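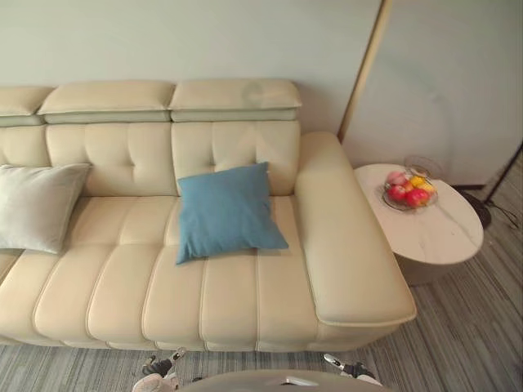

Skotusach 遠隔教示キット
型番 SK-2448

双腕ロボットに家庭内の作業を教えるための遠隔操作セットです。操作者は左右のリーダーアームを握り、頭部カメラの映像を見ながら動作を示します。クッションを整える、果物を器から取り出すといった作業を、居間の家具を置いたまま記録できます。

セット内容
リーダーアーム(左右各1)
グリッパー開閉用トリガー
フットペダル
映像受信ユニット
収録ソフトウェア Pembridge

主な仕様
記録周期:200 Hz
通信:有線LAN
連続操作の推奨時間:11分以内
保存項目:関節角度、グリッパー開度、頭部映像

使い方
両方のグリッパーを開き、対象に触れない位置で待機させてから、ペダルを踏んで記録を始めます。もう一度踏むと停止します。失敗した動作は収録画面の「破棄」で削除してください。同じ作業を5回示すと、再生確認モードを選べるようになります。ソファのように奥行きのある家具では、腕を伸ばす前に台車を正面へ寄せておくと、肘の可動範囲に余裕が残ります。

ハンドガイド教示
腕を直接持って動かす方式にも対応しています。手首側面のボタンを押している間だけ関節の保持が緩みます。遠隔操作の記録とは別のフォルダーに保存されます。

ご注意
ロボット本体は付属しません。ガラス器や背の高い照明器具の近くでは、速度制限を「低」に設定してください。

導入前の操作講習は Lelville 展示室で4月から受け付けます。担当:Alfredo Malabanan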